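4.2 Teaching shelf heights from the wrist view

Shelf finding is our favourite part of Flamby, and it needs very little from you. The planner looks for flat surfaces inside a cupboard or fridge, then works out which ones the fingers can reach.

1. Open the appliance door fully and drive the arm to the "look" pose.
2. Start Rarnura and choose Wrist view. Spread the fingers wide so that the gap between them shows the inside of the appliance.
3. Press Capture. Flamby stores up to 4,000 depth points per shelf.

Note: clear glass is the hard one! The depth reading often passes straight through it, so Flamby looks for the shelf's front trim instead. A fridge like the one below has a glass shelf, a slatted insert and a see-through drawer, and it makes a lovely first test.

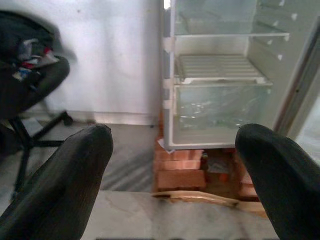
4. Check the shelf lines. Each surface gets a coloured line. Drag any line that sits too high or too low — the planner updates as you move it.
5. Set the base height. If the appliance is raised on bricks or a plinth, measure from the floor to the underside and type the figure in millimetres.
6. Run Dry reach 3 times before you let the arm go inside.

Caution: Dry reach does not know about doors that swing back. Keep a hand near the stop button.

If a shelf is missing, see error 764 in the fault list.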